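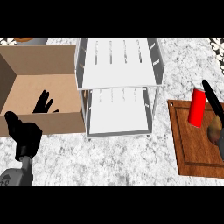

Siham Nimri
Notes on buying shipping boxes for a small shop, after a November of crushed corners.

Siham Nimri
There are two common strength ratings for single-wall corrugated. Burst (Mullen) measures how much pressure it takes to push through the face of the board. Edge crush (ECT) measures how much load the board takes standing on its edge.

Siham Nimri
If your boxes get stacked, look at ECT. If they hold dense, pointy things that move around inside, look at burst. A supplier who quotes "200" with no unit is almost certainly giving you burst in pounds per square inch.

Siham Nimri
I was buying 29 ECT from Jarex for everything. Fine for the light orders. The ceramic orders went out in the same box, and those are the ones that came back.

Siham Nimri
Flutes run vertically for a reason. Lay a box on its side in the stack and you lose a good part of the stacking strength. Same if the top box overhangs the one below it - the corners carry most of the load.

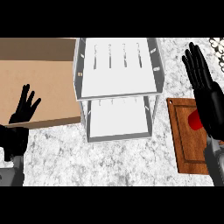
Siham Nimri
Humidity matters more than I expected. Board stored in my garage in Briggs was noticeably softer by the end of summer. Flat stock now lives on an indoor shelf, still strapped, and I only open a bundle when I need it.

Siham Nimri
Size: I moved from a 14 inch cube to an 11 inch cube for most orders. Less filler and less dimensional weight. The old box was half air and the lid sagged under anything placed on it.

Siham Nimri
Tape: H-pattern, top and bottom, one strip on the center seam and one on each edge seam. Water-activated tape bonds better to recycled liner, but the dispenser takes up a lot of bench.

Siham Nimri
Log since the switch: 304 orders, mostly through the Clastport depot. Damage claims so far are all from the Prukach route, and all on the one carton size I haven't changed yet.

Siham Nimri
Next up is double-wall for the large planters. Quotes requested, will add prices to this thread when they come in.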